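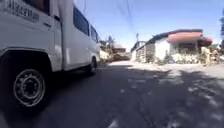
Diable pliant Kular : notre avis

Imprimer | Envoyer par e-mail

Acheté en janvier pour les livraisons en ville, le Kular remplace un vieux modèle en acier. Il se déplie d'une main et passe bien les bordures de trottoir. Avec 30 kg dessus, rien à signaler. Au-delà, la poignée prend du jeu et il faut resserrer les vis. Les roues sont bruyantes sur les pavés. Les sangles fournies sont trop courtes, j'ai repris les anciennes. Correct pour le prix, sans plus.

Norbert Urban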